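Search this site Go

Keeping the House Cool When the Heat Won't Quit
Jun 19, 2019
4 min read
212 shares

I love summer, I really do, but by the second week of a hot spell I'm standing in front of the open freezer pretending to look for peas. So here are the tricks that have gotten our family through some truly sticky stretches without running the air conditioner all day (and yes, we've tested every one of them in our own drafty old place on Owen Street!).

Start with the windows. Open everything up the minute it's cooler outside than in, usually after supper, and then shut it all down again first thing in the morning, before the coffee's even done. Blinds, curtains, the works. The west side of the house matters most. We hung an old white bedsheet outside the kitchen window one July and I couldn't believe how much better that room felt by dinnertime.

Fans next! A fan cools people, so turn it off when you leave the room and save yourself the electricity. At night, put one in a window blowing OUT on the warm side of the house and crack a window on the shady side. You'll feel the cool air come sliding in across the floor, it's wonderful.

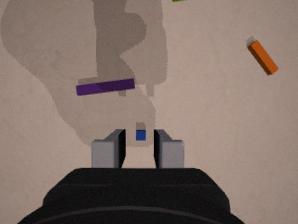

A blue cube, a purple bar and an orange block on a pinkish-beige surface.

Now the kitchen. Baking is for November. If you must have something hot, use the slow cooker and plug it in out on the porch or in the garage, well away from anything that could get splashed. Our summer standby is a big pot of pasta cooked before breakfast and chilled for salad. Run the dishwasher overnight, with the heated dry turned off, and hang your wash outside while you have all that free heat to work with.

Go around and unplug things, too. Chargers, the old stereo, the second TV. Lamps with old-style bulbs are little heaters, so switch to LEDs where you sit in the evening. I have an 800-watt toaster oven and I swear it can warm up our whole downstairs by itself.

One more favorite: wring out a damp pillowcase, stick it in a bag in the fridge, and lay it over your feet at bedtime. Heaven! Just keep the fan on low. And clean those AC filters, please. Ours looked like a gray sweater last year.

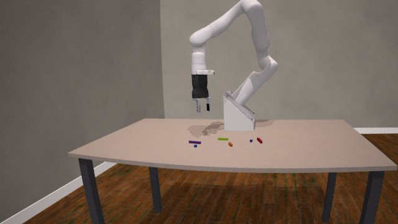

Mererid Rowlands wrote in to say the window fan does nothing for her once the nights turn muggy, and that she keeps the house closed up and runs a dehumidifier in the hallway until bedtime. Hers gives off some heat of its own, so she shuts the bedroom door while it's going. I'm going to try that on the next soupy night, Mererid! I'd still open up whenever the air outside is dry, even if it's only for an hour before sunrise.

40 comments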